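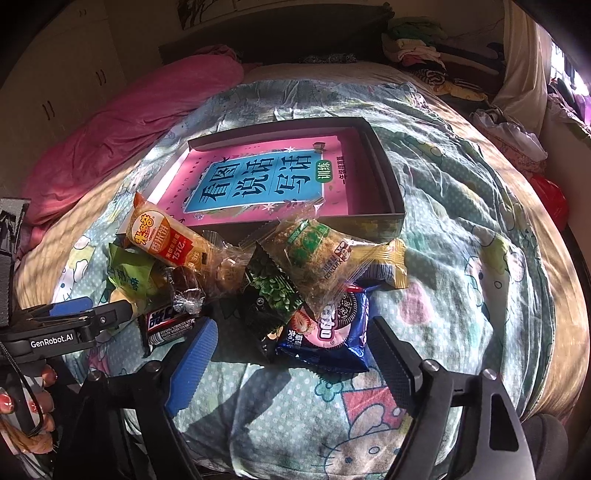
Snacks, and a first-grade picture-writing workbook in its box. April.

Hi Silvia,

Time for the spring update on the Lovari boxes, and I have a lot to tell you, so get a coffee first.

The short version is that we're on track. Your grant covers 200 boxes for kids in their first year of weekend Chinese classes, and 66 have gone out so far. Another 20 are packed and stacked in my hallway (my family has been very patient about the hallway). The rest depend on the second workbook order, which I'll get to in a minute.

You asked last time what the kids are really getting. The pink book is the one we settled on after all that back and forth — 看图说话写话, which means something like "look at the picture, talk about it, write about it." It's training practice at first-grade level, and the teachers in Nilau like it much better than the plain character copybooks we started with. A kid can look at a picture and say something out loud before having to write a single word, and for the shy ones that makes a huge difference. One mom wrote to me that her son now tells stories about the cereal box at breakfast!

Then there are the snacks. I know you had your doubts about spending grant money on snacks, and I did think hard about it. But they're the first thing the kids grab, and Radomír has turned them into part of the lesson. He has the kids read whatever they can off the packets before they open them. The rice crackers are the favorite for this, with 米多奇 in nice big characters on the orange packet. 米 is one of the first characters they learn, so even the beginners get to shout out something. I like to mix in a few different kinds, some crackers, something baked, a candy bar, so there's something to compare and argue over.

Packing is still happening at my place in the evenings. I spread everything out on the bed (yes, on the cat blanket, it's the biggest flat surface I have) and work on one box at a time. The workbook goes in first, flat on the bottom, and the snacks go on top. I tried it the other way and the rice crackers arrived as rice dust. I also tried a smaller box in the first batch to save on postage, but the book had to be bent to fit and it looked terrible, so we went back to the shallow open ones and wrap each one after it's filled.

Now for the not so great news. Kopecký, our printer and book supplier, shorted us on the last delivery by 8 workbooks, and the replacements took most of a month to show up. They're here now and they didn't charge us for the shipping. For the second order I've asked Drirnon for a quote too, mostly so we aren't stuck waiting on one place again. Their price is a little higher per book but they promise faster delivery. I'd love your opinion before I sign anything.

Money is fine. We're slightly under on books and slightly over on postage, and the two come close to canceling out. I'll send the spreadsheet separately once Radomír has put his receipts in — he keeps them in his coat pockets, so give us a few days.

Two things I need from you:

Are you OK with me moving what's left of the printing line over to postage? We dropped the printed letter to parents and email it now.

And can we add a pencil to each box? Several teachers have asked. It's a small cost, but it wasn't in the original plan and I don't want to just slip it in.

Next up are the boxes for the two afternoon groups in Nilau, and after that the families who signed up by mail. If you'd like to come by and pack a few with me some evening, you're very welcome. I'll clear you a corner of the bed.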